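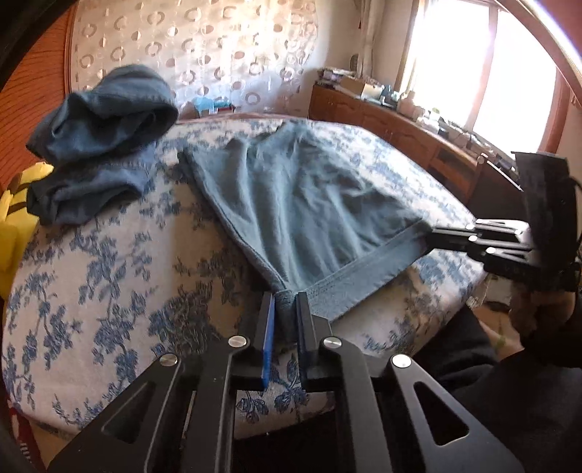 How many demonstrations of one folding task do we need before it is worth training on them?
For a single garment type, 2000 clean ones. Below 990 the policy learned the approach and the first pinch but had no idea what to do once the cloth was off the surface. Adding sloppy takes to reach the total made it worse, so rejected takes don't count toward the 2000.

2021-03-08
Stallari notebook, Privbridge bench

Garment work all day, both hands, hand-held grippers. Left the arms powered down except for a short replay after lunch. Notes are in the order I wrote them on the clipboard, tidied a bit.

Start of day
Re-zeroed both grippers against the spacer block. Right was fine. Left read slightly open when it was fully closed, same as Friday. I reseated the encoder plug and it came back to zero, but I don't trust it. If it drifts again, swap the plug before blaming the encoder. The Schwerdtfeger sheet says to zero with the trigger released, and we had been doing it with the trigger squeezed. Changed our checklist to match theirs. Old takes keep their old offset. Please don't go back and correct them by hand, the converter already handles it.

Clock sync passed on the second try. The first try failed with the same message we always get when Hendetti is opened before the recorder is up. Order is recorder, then Hendetti, then grippers.

Two-hand stretch
Most of the session went into the step where the cloth is held at two corners and pulled flat before the first fold. This is the step the policy is worst at. In replay it grabs well and then either doesn't pull enough, leaving a gathered middle, or pulls until one side pops out of the jaws.

What I think is going on: when I demonstrate, I feel the cloth go tight through the handles and stop. None of that is in the recording. We log jaw width and hand position and what the wrist cameras see, and tension only shows up as the creases changing direction. A person watching the video can pick the moment. The model has to pick it from a small change in a lot of cloth.

Things I tried:
Slowing down the last part of the pull. Helps a lot when reviewing, because there are more samples where the band is nearly taut. Not sure yet about training.
Pausing at full stretch before moving on. Gives a clear end to the step. But it also teaches pausing, and the last time we taught pausing the arms sat there holding a sleeve until somebody hit stop.
Pulling with one hand and keeping the other still. Cleaner, easier to label, and it is closer to what the arms can do with their reach. I'll use this one for the rest of the week unless someone objects.

Waistbands and hems behave differently from single-layer cloth. A stitched band pulls straight quickly and then doesn't give, so the grip slips without much warning. Plain cloth keeps stretching. I've added a tag for "banded edge" in the label list so we can split them later. If you are labelling older takes and can't tell, leave the tag blank.

Grip depth
Shallow pinches look tidy and fail. With only the tips on the cloth it holds until the pull and then goes. Deep pinches hold but bunch the corner, and the bunch stays there as a lump in the first fold. Medium is what we want, with the cloth reaching onto the pads. I know that's vague. I tried writing it as a distance and it wasn't useful, because it depends on how thick the layer is.

Do not regrip in the middle of a take. If you need to regrip, let go completely, open wide, and come back in as a proper second grasp. The half-open shuffle that your fingers want to do is not something the arms can copy, and the converter reads it as jaw noise and smooths it out. Then the cloth moves in the video for no reason the model can see.

Soft surfaces
A mattress or anything padded gives under the tips when you go in for an edge. On the bench you can press down and slide, and the hard top pushes the cloth into the jaws. On bedding the surface dips and the sheet comes up with the garment. I had several takes where I picked up both. Rejected all of them.

What worked was coming in flatter, from the side, and lifting a ridge that was already there. Where there is no ridge, use one hand to push the cloth and make one, then pinch with the other. That's a proper two-handed step and should be labelled as one.

Patterned bedding under plain clothes seems to be good for tracking. The hand position held through the whole of every padded-surface take, where on the white bench top we lose it whenever the cloth fills the view. I would like more patterned backgrounds in the set, and some with clothes close in colour to what they're lying on, for the grasp detector to struggle with.

Other clothing lying nearby is fine and should stay in. I used to clear everything else away before a take. Homes don't look like that, and the first policy we trained on cleared surfaces tried to fold an entire pile as one item the moment it saw one. Leave the pile, work on the one garment, don't touch the pile with the back of the gripper. The outer linkages stick out further than you think when the jaws are open.

Body position
Standing beside a low surface, I lean, and then my wrists come in at an angle the arms can't reach. Checked this by running the hand paths through the reach tool. A good share of the first batch came back out of range at the far edge. Sitting or kneeling fixed most of it. Keep elbows out. Watch your knees as well – I bumped the edge twice and both takes have a jolt in the position track right in the middle of the fold.

Wear plain dark clothes if you can. Sleeves above the wrist.

Cable on the right hand still catches on the forearm during cross-body moves. Taped it along the outside of the housing for now. It wants a clip.

Light
Window behind the work surface washed out the camera from mid-morning on. Exposure settles after a moment but then dips every time a gripper passes across. The cloth itself stays readable so I kept those takes and tagged them "backlit". Did not close the blinds. We have plenty of even light from the bench sessions already.

Replay on the arms
Short one. Took a take from this morning, one-hand-pull version, and replayed the hand paths directly with no policy. Bench top, same garment laid out as near as I could get it to the start of the take. Approach good. Left grasp good. Right grasp landed beside the edge and closed on nothing. Second attempt, moved the cloth over by hand, and both grasps held and the pull was straight. First fold came down crooked but stayed down.

So the motions are possible for the arms and the pull speed is all right. Direct replay will always be fussy about where the cloth starts, that's expected.

Also tried the remote-control setup for the same step, driving both arms from the leader handles. Much slower. I could see what I wanted and couldn't get the second jaw in under the edge without dragging the first. I'd keep remote control for corrections, when the policy is already close and needs a nudge, and collect the bulk of it with the hand-helds. The two sets should stay in separate folders. Folder 2 is remote, please stop putting hand-held takes in there.

Storage
The working disk dropped below its warning line during the afternoon upload. Moved the raw wrist video from September over to the archive. Labels and tracks for those are still on the working disk, only the video moved. If Hendetti shows a grey box where the video should be, that's why. The index limit in Hendetti is set at 4000 takes and we'll hit it before the end of this garment. Raising it needs a restart of the indexer, so do it first thing some morning and not while someone is labelling.

Review rules, updated
Reject if the sheet or cover comes up with the garment.
Reject if either hand regrips without opening fully.
Reject if the garment leaves the surface and is dropped, unless the recovery is clean and ends in a finished fold. Those we want, tag "recovery".
Keep crooked folds if the motion was right.
Keep takes with a slow start, trim them at the first move toward the cloth.

To do
Clip for the right-hand cable.
Spare plug for the left encoder.
Ask Schwerdtfeger if the softer pads come in the same thickness. Current ones are starting to polish and I suspect that's part of the slipping on banded edges.
Relabel Friday's takes with the banded-edge tag.
Try the pull with the hands swapped. Everything so far has the right hand pulling and the left holding still.
Long sleeves next, after the stretch step is sorted.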